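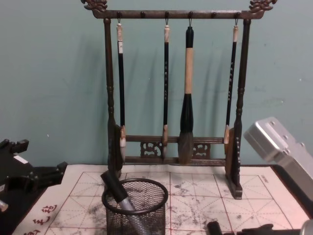 Teleop demos for hanging calligraphy brushes – loops keep missing the hooks

flisteo_bench
11 May 2023
Trying to teach a two arm setup to hang brushes on a rack, remote control, leader arms. Small metal hooks, thin cord loops. I can do it by hand in seconds. Through the arms I get maybe one good demo out of 12 and the rest is me poking at the bar. Wrist cams on, chest cam too. Do I keep all the bad ones?? Also is it worth guiding the arms by hand instead of remote.

Detau
Dont keep the flailing. Keep the ones where you miss once and recover, those are useful. Things that helped me:
Grip the shaft high, near the cap. Low grip = brush swings.
Slow down for the last 2 cm, then stop completely before you open the gripper.
Start with the fat brush, the thin ones are hard to see on the chest view.
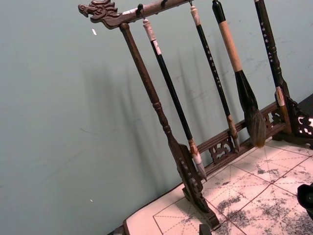
Also drive the last bit off the wrist view only, I kept switching between screens and lost the hook every time. And move the rack a little between demos or it just learns one spot. Took me roughly two evenings to get decent at it, so some of this is just practise.

fletard
hand guiding is fine but your hands end up in the camera views and then the policy sees hands. I'd stay remote

Ra
same problem here with keys on a board, following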